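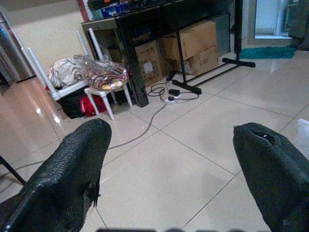 The plastic step stool
From the Piltgate Household Wiki, Furniture section

A plastic step stool is a low, light seat or step, usually molded in one piece, and I'm writing this entry because the wiki had 11 paragraphs on bar stools and zero on the one thing I trip over daily. It's meant for standing on (or for small kids to sit on), but in most homes I know it works as a shelf that moves.

Shape and build

Most of them have four splayed legs, and the splay matters a lot! Legs that lean outward make the stool harder to tip when you step near the edge. The top often has a hole or a slot so you can grab it with one hand. White is the color you see everywhere, and it does go yellow near a sunny window. Mine took 2 summers.

The weight limit is normally molded into the underside. The Lillberg I bought for the kitchen says 400 pounds, which I have no plans to test. The Allura is shorter and wobbles a bit on grout lines, though I still like it better for sitting on while I sort shoes.

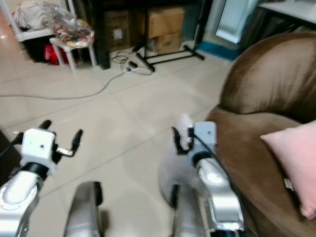 Use as a landing spot

Bags end up on stools. I don't know anyone who planned it that way, but a stool by the wall is just the right height for a bag you mean to deal with on Saturday. Clear bags are the best kind for this, as you can see what's in there without digging. The space underneath fills up next, and then the nearest chair gets drafted too (see Floordrobe, and also Chair, the one with clothes on it).

On tile

Hard plastic feet slide on glossy tile, especially after mopping. Look for rubber tips, or stick on felt pads if you'll only ever sit on it. Keep the legs off power cords as well. A cord under one foot makes the whole thing rock, and it isn't good for the cord.

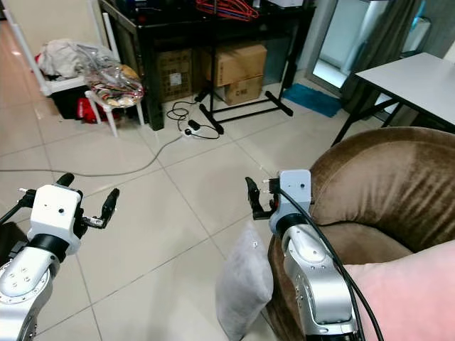 Next to bigger furniture

Some people use one as a footrest for an armchair. It's hard on the heels, so throw a cushion on top. A stool by Theodorakopoulos comes with a snap-on pad, but the snaps on mine gave up in November and I went back to a regular cushion.

Cleaning

Dish soap and a soft brush. Scuffs on the legs come off with baking soda, and I leave it on for 5 minutes before wiping.

See also: Folding stool, Ottoman, Storage bag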